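Clarnus Two-Arm Table Kit: Cable and Gripper Service Pack

Fits all Clarnus two-arm folding cells on the Sotine rail. Does not fit the older Pallatard rail, however firmly you push.

The gripper cable leads a hard life. It loops out of the wrist, follows the upper link back and goes down the outside of the joint housing, and it gets bent every time the arm goes after a shirt. We suggest a new pair every 80 hours of running. Most people suggest waiting until the gripper stops answering.

In the pack: 2 gripper cables, 2 rail clips, finger pads for both arms, one hex key you will lose.
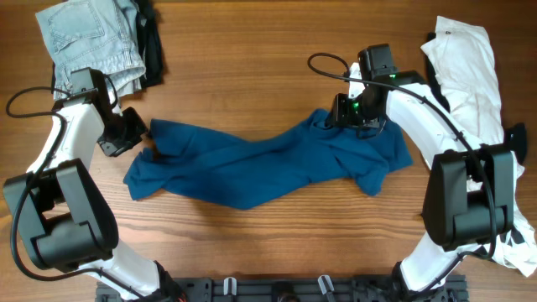

Beverley Wainwright writes that she left too little slack at the wrist the first time, and the right arm quit whenever it reached for the far corner. She now moves each arm through its full reach by hand, power off, before closing the clips, and would like that printed in larger type.

Fine – power off, full reach by hand, then close the clips. The loop at the wrist should look a bit too big. Leave it alone.

Swap the pads while you're in there. Wipe the fingers with a dry cloth first, as lint under a pad will have it crooked by lunch.

Price: $248 per pack. Ships from the Magalhães warehouse, closed for the second half of February.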